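Reading Wood: Grain, Movement and Finish
Week six handout
Timber at Home, evening course, Imatholm Community College
Tutor: Lech Brzozowska

Welcome back, everybody, and thank you to those who carried in breadboards, drawer fronts and (in one case) most of a bedside table last week. I promised I'd write up what we covered, and I've added a fair bit that we ran out of time for, so please don't feel you have to swallow it all in one sitting. Have it beside you while you're looking at something you own.

1. What we mean by grain

People use the word "grain" for at least four different things, and I'm as guilty as anyone, so let's sort that out first. Grain can mean the direction the fibres run, which is usually lengthwise up the tree. It can mean the pattern you see on the surface, which I'd prefer to call figure, though I slip up on that all the time. It can mean how coarse or fine the wood is, and the tidier word there is texture. And it can mean whether the pores are big enough to see, as when somebody says a timber is "open grained".

When I ask you in class which way the grain runs, I'm always asking about the fibres. If you're unsure, find the end of the board and look for the growth rings, then follow the long lines away from them. Your fingernail will often tell you too, drawn very lightly across a rough offcut.

2. How the board was cut

Picture the log as a bundle of drinking straws wrapped in layers, like an onion. Slice straight through it from one side to the other and most of the boards will be what we call backsawn (plainsawn or flatsawn in overseas books, so watch for that in your reading). The layers meet the face at a shallow angle and you get those lovely arches and flame shapes, sometimes called cathedrals. Turn the log and cut so that the layers meet the face close to square, and you have quartersawn boards, with straight, fairly even lines running the length of the piece.

Neither is better, whatever your uncle told you. Backsawn gives you wider boards and a livelier face. Quartersawn stays flatter and wears more evenly underfoot, and in oaks and silky oaks it shows those shining flecks that people fall in love with. You pay for it, mind you! Plenty of boards fall somewhere in between, and one wide board can be backsawn in the middle and nearly quartersawn at its edges.

Tabletops are the best place in the house to practise, being large, at a comfortable height and usually under a decent light. Get your eye down low and look across the surface towards a window. Then stand up and look again from above. The colour can shift quite a lot between the two, and lines that seemed faint may come up strongly.

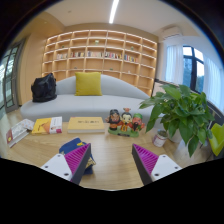

Visible grain on a light wooden tabletop.

Once you've had a good look, try to find the joins. Few tops are one single board. A maker will usually glue several narrower ones edge to edge, and a good maker will have fussed over the order for an hour so the lines flow from one into the next. Look for a place where an arch stops dead. If you find no joins anywhere and the pattern repeats itself, you may well be looking at a printed surface or at veneer. Check the edge and the underside before you decide. Veneer, by the way, is nothing to be snobbish about. Some of the finest furniture ever made is veneered, and I get a little hot under the collar when people say "only veneer".

3. Why timber moves

Wood takes up moisture from the air and gives it back again for as long as it exists, and it swells and shrinks as it does so. Here is the part I'd like you to write on the back of your hand: it moves a good deal across the grain and hardly at all along it. A table won't get noticeably longer in a damp spell, but it may well get wider.

My own kitchen table at Sutcliffe is 900 mm across, and I've measured it in January and again in the middle of winter for longer than my family would like me to admit. The difference is easily enough to see at the breadboard ends, where the top stands a little proud in one season and sits back in the other. Min-kyu Baek asked last week whether that counts as a fault. It doesn't. The fault would be gluing those ends on solid along their whole length, so that the top has nowhere to go and splits.

Things to look for underneath at home:
Slotted screw holes in the rails or brackets
Small wooden buttons sitting in a groove
Metal clips shaped like a figure eight
Screws driven straight up tight (keep an eye on that one)

Keep solid furniture away from heaters and out of the blast of the air conditioner. If a table has to live near a north-facing window, turn it end for end now and then, and move the fruit bowl, or you'll have a pale table with a dark circle in the middle of it.

4. Finishes and how to tell them apart

I've looked over more than 70 pieces for students of this course, and the question I'm asked most is "what's on it?" You can get a surprisingly long way with a cotton bud and some patience. Always test somewhere hidden, such as the inside of a leg, and open a window first.

Start with a drop of water. On bare wood it soaks in and darkens the spot quite quickly. On wax or oil it may bead at first and then leave a dull mark. On a sound varnish or lacquer it just sits there looking pleased with itself.

Next try methylated spirits on the cotton bud. Shellac goes sticky and comes away on the cotton. Most modern varnishes won't take much notice in the short time you need. Wax is easiest to pick with your fingernail, because a little will gather under it when you scrape gently.

Keep in mind that a piece may have several finishes on it, one over the other. Lech's rule (yes, I'm quoting myself, forgive me) is to do the gentlest thing first and then leave it overnight before you do the next. Many tables brought to me for stripping have only needed a wipe with a barely damp cloth, a proper dry, and a thin coat of paste wax.

A word on oily rags, and I'll say it every week until you're sick of me. Rags wet with linseed or other drying oils can heat up and catch fire by themselves. Spread them flat outdoors to dry, well away from anything that burns, or put them under water in a lidded metal tin. Please don't scrunch them up and drop them in the bin.

5. Before next time

Choose one piece of timber furniture at home and write half a page on it. Tell me which way the fibres run, whether you think the face is backsawn or quartersawn, where the joins are, and how the top has been allowed to move. Have a guess at the finish. I don't mind at all if you're wrong, and a sketch of the end grain is worth more to me than a paragraph of neat handwriting.

If you'd like to read ahead, the chapter on sharpening starts on page 73 of the course reader. Bring a scraper if you own one. There are spares in the cupboard by the sink, although a couple of them are in a sorry state and will be our first patients.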